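Cluncombe linen room switches to color-coded cleaning cloths

CLUNCOMBE, December 28, 2025 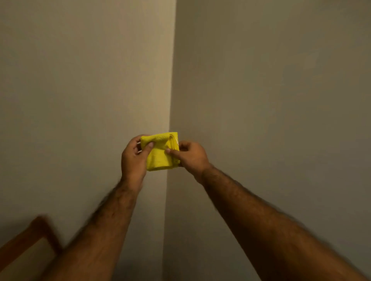 A yellow cloth folded into a compact bundle. Yellow has been set aside for washbasins and mirrors.

The Cluncombe guest house and conference center has replaced its mixed stock of cleaning cloths with a color-coded set, and staff in the linen room have spent the past weeks learning to fold them all the same way.

The center bought 500 cloths in November from Plundach, a textile wholesaler that also supplies its towels and bed linen. They come in four colors. Yellow is used on washbasins and mirrors, blue on desks and window ledges, green in the breakfast kitchen and red on toilets and bathroom floors. The old cloths, most of them cut from worn-out towels, have been bagged up for the workshop and the garage.

Color coding is common in hospitals and large hotels, where it keeps a cloth used in a bathroom from ending up on a kitchen counter. Smaller places have been slower to take it up. At Cluncombe, cloths of every shade were kept in one bin and handed out as needed, and housekeepers had to go by memory or by the stains.

The center has 100 rooms in two buildings. Under the new system each housekeeping cart carries a tray with four compartments, one for each color. The trays are shallow, and the first cloths folded in the usual loose halves did not fit with the lid closed. The linen room settled on a smaller fold instead. The cloth is folded in half twice, then brought in again until it makes a thick square that can be held in two hands. The layers are pressed flat with the thumbs before the bundle goes on the shelf.

A folded cloth can also be turned during cleaning so that a fresh face is used for each surface. Housekeepers are asked to refold once both sides are used, and to drop the cloth in the wash bag when no clean face is left. A used cloth does not go back in the tray.

Washing has changed as well. Red cloths now go through the machine on their own, and the green ones are washed with the kitchen towels. Yellow and blue may share a load. Fabric softener is no longer used on any of them, as it leaves a film that makes cloths soak up less water and streaks the mirrors.

The idea came from the Hájek, a sister house that made the same change last year with 201 cloths and has since ordered more. Staff there reported that the red cloths went missing most often, usually in the wrong laundry bag, so Cluncombe has put a red tie on the bags meant for them.

A printed chart of the colors hangs by the linen room door and inside the lid of each cart tray. There are 13 carts in use, and the last of them was fitted with its tray before the holiday break.

The annex at Udby, with its shared kitchen and long-stay apartments, will keep its present cloths through the winter. It is due to get its own set in the spring, with extra green cloths for guests who do their own cooking.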